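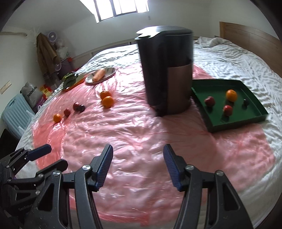

Plástico sobre a cama, com a fruta, as verduras e o aparelho preto já em cima.

Início | Arquivo | Tópicos | Anterior | Seguinte
Leitura: 2 min

Lista Korarance - mudanças e casas pequenas
Assunto: Re: Onde pousar as coisas enquanto a cozinha está em obras
15 de novembro de 2024

Na mensagem anterior escreveu-se:

> Vamos ficar sem bancada até janeiro. A Wustera só entrega as
> placas nessa altura e o orçamento já vai em 1.766 euros, por isso
> não quero comprar uma mesa só para isto. O único sítio plano que
> sobra é a cama do quarto de hóspedes. Alguém já usou uma cama
> para pousar comida e aparelhos? O que puseram por baixo? Tenho
> medo das nódoas no colchão.

Boa tarde,

Nós estamos a fazer isso mesmo. A fotografia vai no início da mensagem.

Por baixo ficou o lençol branco e por cima dele um plástico rosado, translúcido, aberto a meio da cama. Não cobre tudo. O tabuleiro verde-escuro está metade no plástico e metade na roupa branca, e convém não fazer isso com nada que pingue. O tabuleiro tem rebordo, o que ajuda.

Quanto à arrumação, deixo o que uso:

- No tabuleiro vai a fruta para comer primeiro. Desta vez foram maçãs, uma laranja e uma ameixa.
- O resto da fruta fica solto no plástico. Rola um pouco quando alguém se senta na cama, mas para poucas peças não vale a pena mais uma taça.
- A cenoura tem um prato branco só para ela. As folhas verdes ficam na tábua laranja e saem um bocado para fora. Se forem lavadas antes, escorram bem.
- O aparelho alto fica de pé, direto no plástico, e só para guardar. Não o liguem em cima do colchão. Para o usar levo-o para o chão da entrada, que é de tijoleira.

O plástico enruga muito. Tentei prendê-lo com molas e desisti ao fim de 2 dias, porque puxava o lençol. Agora estico-o com a mão de manhã e chega. Limpa-se com um pano húmido, sempre do meio para fora, e depois um pano seco.

Antes deste usei uma toalha de mesa da Brekke, mais grossa. Era mais estável, mas as costuras deixavam passar água e tive de lavar o resguardo. Se o colchão for bom, ponham um resguardo impermeável de qualquer maneira.

Facas, frascos de vidro e azeite não vão para a cama. Tenho-os numa caixa da Stalalska no corredor, com 8 divisórias, e o que lá não cabe foi para a despensa da vizinha.

Se alguém souber de uma placa rígida leve, que se possa pôr entre o lençol e o plástico, agradeço a indicação. Cartão já experimentei - dobra ao meio.

Cumprimentos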